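Wissen für Kinder: Rund ums Haus
Januar 2023

Warum läuft die Badewanne leer?
Eine Badewanne ist ein großes Gefäß für Wasser. Das klingt einfach, aber damit man darin baden kann, muss einiges zusammenpassen. Das Wasser muss hinein, es soll eine Weile warm bleiben, und am Ende muss es wieder weg. Wie das alles geht, erklären wir auf dieser Seite.

Wie kommt das Wasser in die Wanne?
In den Wänden und Böden eines Hauses liegen Rohre. Darin steht das Wasser unter Druck. Es drückt also die ganze Zeit gegen den geschlossenen Hahn. Dreht man den Hahn auf, wird der Weg frei und das Wasser fließt heraus. Zum Hahn führen zwei Leitungen, eine für kaltes und eine für warmes Wasser. Beide treffen sich in der Armatur und mischen sich dort. Armatur ist das Fachwort für den Wasserhahn mit allem, was dazugehört.

Wie viel passt hinein?
Das hängt von der Größe ab. Das Modell Breris der Firma Cirier fasst bis zum Rand 289 Liter. So voll macht man eine Wanne aber nie. Steigt nämlich ein Mensch hinein, schiebt er das Wasser zur Seite und der Wasserspiegel steigt. Das kannst du mit einem Becher und einem Stein ausprobieren: Mach einen Strich an die Stelle, bis zu der das Wasser reicht, leg den Stein hinein und schau noch einmal nach.
Viele Wannen haben weiter oben ein kleines Loch, den Überlauf. Steigt das Wasser bis dorthin, fließt es durch ein Rohr ab. Sehr viel auf einmal schafft der Überlauf nicht. Man sollte also trotzdem nicht weggehen, während das Wasser läuft.

Woraus besteht eine Badewanne?
Früher gab es Wannen aus Holz, Zink oder Kupfer. Später kam Gusseisen dazu, das sehr schwer ist. Heute sind die meisten Wannen aus Stahl oder aus Kunststoff. Stahlwannen haben eine Schicht aus Emaille. Das ist eine Art Glas, das bei großer Hitze auf das Metall geschmolzen wird. Emaille ist hart und glatt, kann aber abplatzen, wenn etwas Schweres darauf fällt. Kunststoff fühlt sich beim Einsteigen nicht so kalt an, bekommt aber leichter Kratzer.
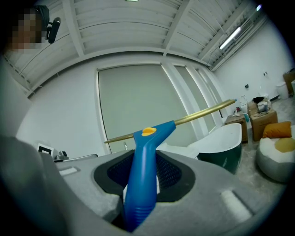 Freistehende Badewannen brauchen mehr Platz als eingebaute, denn man will ja auch drumherum putzen können. Eingebaute Wannen stehen an der Wand und sind meistens mit Fliesen verkleidet. Bei einer freistehenden Wanne sieht man auch die Außenseite, und die darf eine andere Farbe haben als das Innere. Die Wanne auf dem Foto ist innen weiß und außen dunkelgrün. Eine breite Ablage am Rand fehlt bei solchen Wannen oft - dann ist ein Tischchen praktisch, so wie das aus Holz, das daneben steht.

Und wohin fließt das Wasser?
Am Boden der Wanne ist der Abfluss, und der Boden ist ein wenig schräg zu ihm hin. Zieht man den Stöpsel, zieht die Schwerkraft das Wasser nach unten. Unter dem Abfluss macht das Rohr einen Bogen, in dem immer etwas Wasser stehen bleibt. Der Bogen heißt Siphon. Das Wasser darin verschließt das Rohr, damit der Geruch aus dem Kanal nicht ins Bad kommt. Wird ein Abfluss lange nicht benutzt, trocknet der Siphon aus und es riecht. Dann lässt man kurz den Hahn laufen.
Vom Siphon fließt das Wasser durch dickere Rohre in den Kanal unter der Straße und weiter zum Klärwerk. Dort wird es gereinigt und danach in einen Fluss geleitet.

Wörter zum Merken
Armatur - der Wasserhahn mit allen Teilen
Emaille - glasartige Schicht auf Metall
Siphon - Rohrbogen, in dem Wasser stehen bleibt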